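Who Counts as a Neighbour? Fishing Rights and Small-State Diplomacy in the Asov Strait Talks
Student project report, International Relations, Year 2
Supervisor: Terence Staniforth

We picked this topic because it looked small, and it grew and grew! The Asov talks were meant to settle who may fish a narrow strait, but by May the two delegations were arguing over passports, radio channels and the wording of a single footnote.

Our main source was the Arnardóttir archive, which holds 3,624 pages of letters and minutes. We read 29 of the longer letters closely and split the rest between us by year. The early ones are wonderfully blunt – one envoy calls the other side's map "a drawing of a wish".

What we found

Heltomum, the smaller party, kept asking for observer status at the regional council. Its fleet lands 2,000 tonnes a year, a tiny share, yet it got most of the clauses it wanted. We think this came from patience and from very good drafting. Its team nearly always tabled the first text, so everyone else ended up editing Heltomum's words.
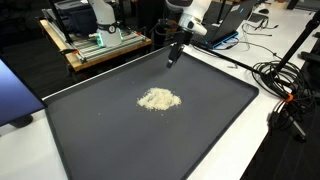
Food aid was the part of the talks we enjoyed most. The Aketti protocol let grain shipments cross the strait during disputes, and both sides fought hard over what counted as grain. A little heap of pale grain-like material on a dark tray looks like nothing much, but four meetings went on whether broken grains belonged in the same category as whole ones. The minutes are great fun to read.

Next time we would start with the footnotes, and we would love to interview one of the interpreters.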